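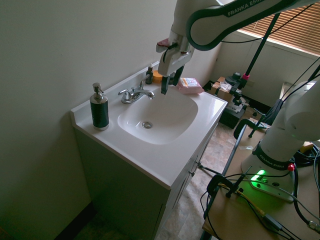 The vanity, with the green soap dispenser at its post on the left.

Small Bathroom, Large Opinions

Florencia Pereyra and I have been putting this sink back together since July, if you count the arguing. The room is the size of a generous closet. It has one window, brown blinds we keep meaning to replace, and a tile floor in a shade the old listing called "chestnut" and Florencia calls "gravy." We kept the floor. Gravy hides things.

The vanity is white, and so is the top, with the bowl molded right in. I wanted a stone counter and a separate bowl. The quote from Salgado came to 1109 for the stone alone, before anybody had lifted it up the stairs, so I discovered a deep personal fondness for the one-piece kind. Ours came from Drotow and set us back 626 with the cabinet. There is no seam around the basin to scrub with a toothbrush, and I have retired the toothbrush.

We went with two handles on the faucet after a long debate. Florencia grew up with a single lever and considers two handles an affectation. I like them. They look like a faucet a child would draw.
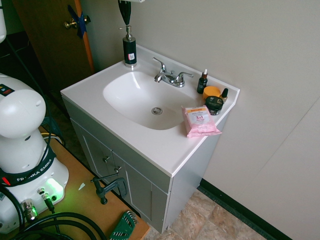
Then there is the question of what gets to live on the counter. The agreement was soap, and only soap. The dispenser has the back left corner, where it can be reached with one wet hand, and it has behaved itself. The price sticker is still on it and I have stopped seeing it, the way you stop seeing a crack in the ceiling.

The right side is another matter. Little bottles gather there, dropper bottles especially – I had no idea a household of two could own so many liquids you apply by the drop. There's a squat green jar, something round and orange, and the pink wipes, which say 3 in 1 on the front. I asked Florencia what the three were and she told me to read the package.

The cabinet underneath has doors with small silver knobs. It was supposed to take all of the above. It holds towels, a plunger, and roughly 41 hotel shampoos that I am told we are saving.

Next up is the hallway closet, once Bindari sends the right hinges.

Words and photos by Celeste Frade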